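Kirkdale's robot arm learns by watching over your shoulder

Saturday, January 13, 2018

I spent most of my morning yesterday trying to get a red block to go where I wanted it, and I wasn't even touching it. I was at the Kirkdale workshop, up the stairs behind the print shop, where a small outfit called Inomard has been teaching a robot arm to do simple jobs by letting people steer it through them first.

The program is called Filo, and the part I got to try runs on a screen. You hold a controller, you move your hand, and a pretend arm inside the computer moves along with you (mostly!). Every run you make gets saved, good or bad, and later the computer goes through the pile and tries to work out how to do the job by itself.

Irfan Rind set me up in the chair and told me to go slow. I did not go slow. My first block shot off sideways and I had to start over, and then I did it again, and by the fourth try I was leaning my whole body to the left like a kid playing a racing game. He was very nice about it.

So far the team has saved 2,413 of these runs, from more than 30 people. That sounded like plenty to me, but Rind would like a lot more from folks who have never tried it before. The people in the office have gotten too smooth, he told me, and they all pick things up the same way now. A nervous beginner backs up, changes the angle, comes in again -- and he wants the computer to see all of that.

"If it only ever sees a perfect run, it has no idea what to do when it's an inch off," he said.

The job itself is small. You get the two black fingers on either side of the block, close them, and line the block up with a little square opening in a dark panel. I found the closing part easy and the lining up part awful. You're looking straight down the gripper, so your sense of how far away things are goes right out the window.

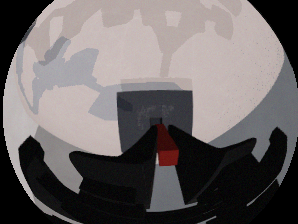 I did get better, for what it's worth. Rind says most visitors need 70 tries or so before they stop fighting the controller, and I was nowhere near that when my time ran out. My wrist was sore and I wanted another turn anyway.

The real arm comes next. Inomard started moving the lessons over to it in December, and the plan is to gather another 400 runs by hand, with a person gently pulling the arm through each move. I asked if I could try that too and was told to come back when the new table is bolted down.

Afridi, the hardware store on the corner, has a sign-up sheet by the register if you want a turn at the controller. Sessions are free and last half an hour. Bring your glasses if you need them for screens -- I forgot mine.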